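Putting our bin liner results in one thread, as a few people asked after Monday's group call. It covers the method, the numbers and the bits that still don't work. 1/

The question was simple. Does a two-armed robot learn a task with thin plastic better if you show it more full runs, or if you show it fewer full runs and a lot of short recoveries? We kept the total amount of recorded time the same in both cases. 2/

The task is fitting a bag into a bin. It has to open the bag, get it into the bin, fold the edge over the rim on all sides and let go without pulling it out again. The last step is the one people forget when they write a task list. 3/

We call the recovery method Ollik. It's a recording routine and a way of weighting the data, with no new network in it. The policy underneath is Dralus, the same one we used for the towel work, with the same settings apart from a longer action chunk. 4/

How a recovery gets recorded: the operator starts from a bad state. Bag twisted, one side of the rim missed, liner caught on a finger, too much plastic on one side. They fix that one problem, then stop. No going on to finish the whole task. 5/

We picked the bad states from the policy's own failures. Train on the full runs, let it run, save the joint positions at the point where it goes wrong, put the arms back there and arrange the bag by hand to match as well as we can. The bag never matches exactly. I don't think it matters much. 6/

We sorted the failures into 7 types. The most common by a long way is a missed corner at the back of the bin, on the side away from the robot. Second is bunching, where one gripper pushes film down inside while the other is still trying to bring the edge over. 7/ 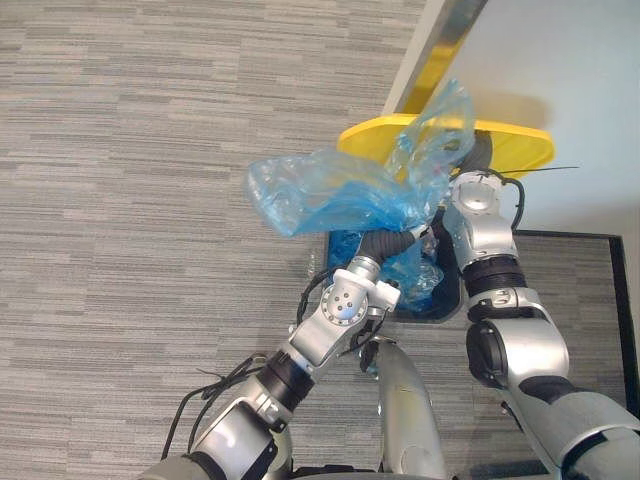 Bunching is hard to label from the head camera. Clear or pale film over a dark bin gives you creases and highlights and not much else, and the grippers hide the rim at the moment you most want to see it. We tried adding the wrist views to the labelling tool and agreement between the two labellers went up, so we kept them in for everything after that. 8/

Data: 600 recordings in the mixed set, full runs and recoveries together. The comparison set has full runs only, so fewer recordings, each one longer. Same operators, same bags, same bins, same floor. 9/

Testing: 24 trials for each policy, on bins that were in the training data but in new positions. We alternated between the two policies so that battery level, lighting and a tired bag would hit both of them equally. The person scoring wasn't told which policy was running. 10/

Result: full runs only, 7 successes out of 24. Ollik, 17 out of 24. Success means the edge is over the rim all the way round and the bag stays put after both grippers have let go. Anything less is a fail, even when it looks fine from the front. 11/

Please don't read too much into the exact gap. It's 24 trials each, on one robot, and if we ran it all again I'd expect the numbers to move by a few either way. The direction I'm fairly sure of. 12/

Where the gain comes from: mostly second attempts. Both policies miss the back corner on the first try at much the same rate. The full-run policy then tends to carry on as if the corner had gone over. The mixed one goes back for it. 13/

It sometimes goes back for a corner that was already fine, and 2 of the 7 failures were exactly that. It pulled a good edge off, tried to fix it and ran out of time. We're calling these false recoveries and they're the main thing I want to reduce next. 14/

The weighting matters more than I expected. If recoveries are sampled in proportion to their number, the policy gets fussy and keeps touching the bag. If they're sampled by length, it's calmer. The trials above used sampling by length. We found that out slowly and by accident, through a bug in the loader. 15/

Things that made no difference we could measure: bag colour as an extra input, a slower control rate, and training for twice as long. I'd have bet on the slower control rate. 16/

Things we haven't tested: bins we've never trained on, scented or drawstring bags, and starting from a new bag still on the roll. Separating the first bag from the roll is a different problem and I'd keep it out of this one. 17/

On cost, since it always comes up. Recoveries are short, but resetting to a bad state takes a while, so an hour of recovery data takes more operator time than an hour of full runs. We matched recorded time and did not match operator time. If you match operator time the gap should shrink. We haven't run that comparison and we should. 18/

The Gerkance group reported something similar with cable routing, where short corrections helped up to a point and then began to hurt. We haven't reached the point where it hurts, or we haven't looked hard enough. The mix we used was the only one we tested properly. 19/

Next up is a sweep over the mix, then the same routine on pillowcases. The labelling guide with the failure types will go up first, probably in November, and the recordings after that once the file names are sorted out. 20/

Questions are welcome under any of these. I'm slow on replies while the trials are running. 21/21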